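**Subject:** Re: [mending-list] Hems on secondhand jeans, and what to charge

On Sunday, Ryszard Malinowski wrote:

> I've been taking in hemming for neighbours since December and I'm still
> guessing at prices. Most of it is secondhand denim. Two questions:
>
> 1. Do you keep the original hem or cut and turn a new one?
> 2. Do you charge by the pair or by the hour?
>
> Also, my machine (an old Garrido) skips stitches when it hits the side
> seam. New needle, same result. Is it the machine or me?

Hi Ryszard, hi all,

I did alterations out of the back of the Kallell dry cleaner for a good few years and now do them at home, so take this as one person's practice.

On the hem: I ask. If the customer doesn't mind either way, I keep the original on anything with visible fading along the bottom edge, and cut and turn on dark or evenly coloured denim. A new hem on faded jeans looks like a new hem for a long time. The original hem method takes a bit longer to pin but less time at the machine, so the price comes out the same for me.

Wash before you measure. I put this on the ticket now. Secondhand jeans have usually done most of their shrinking, but you don't know how the last owner washed them, and I've had a pair come back short after one hot wash. If the customer won't wash them first, I write "unwashed" on the ticket and leave the extra length inside the hem.

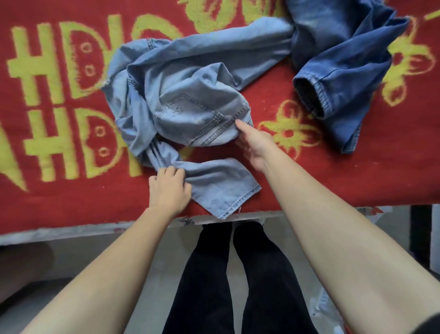
Measure both legs. Factory inseams can differ by more than you'd expect, and a secondhand pair may have been altered once already. I measure from the crotch seam down the inside, mark in chalk, then have the customer try them on with the shoes they plan to wear. If they can't come by, I ask them to send a pair that fits and copy the inseam from that.

On price: by the pair. People want to know the figure before they hand anything over. I have one price for a plain hem, one for original hem, and I add to it for lined or flared legs. I quote hourly only for repairs where I can't see the extent of the damage until I've opened a seam. Keep a notebook. Mine has 697 jobs in it, and going back through the first 300 showed me I'd been losing money on zippers the whole time. I'd never have picked that from memory.

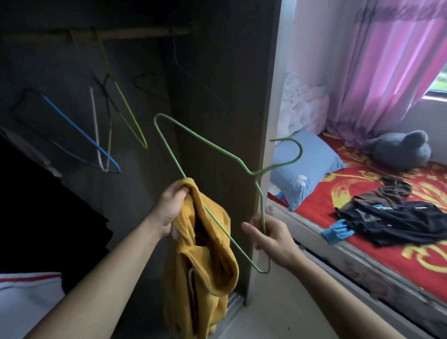
On the skipped stitches: probably neither. When the foot climbs onto the side seam it tips back, and the needle stops meeting the hook at the right moment. Fold a scrap of denim to the same thickness and put it under the back of the foot as you come up, then under the front as you go down the other side. Hammer the seam flat first. I use a wooden mallet on a cutting board and go slowly over the hump, by handwheel if need be.

You said new needle but not which one. It should be a jeans needle, 100/16, and 110/18 if the seams are very heavy. If it still skips, try regular polyester thread in the bobbin and keep the topstitch thread for the top only. I buy the Oka cones, 3,000 metres, and haven't had trouble with them – the Sturnach topstitch shreds on me, though others here like it.

If none of that helps, have the timing looked at.

Cheers,
Jo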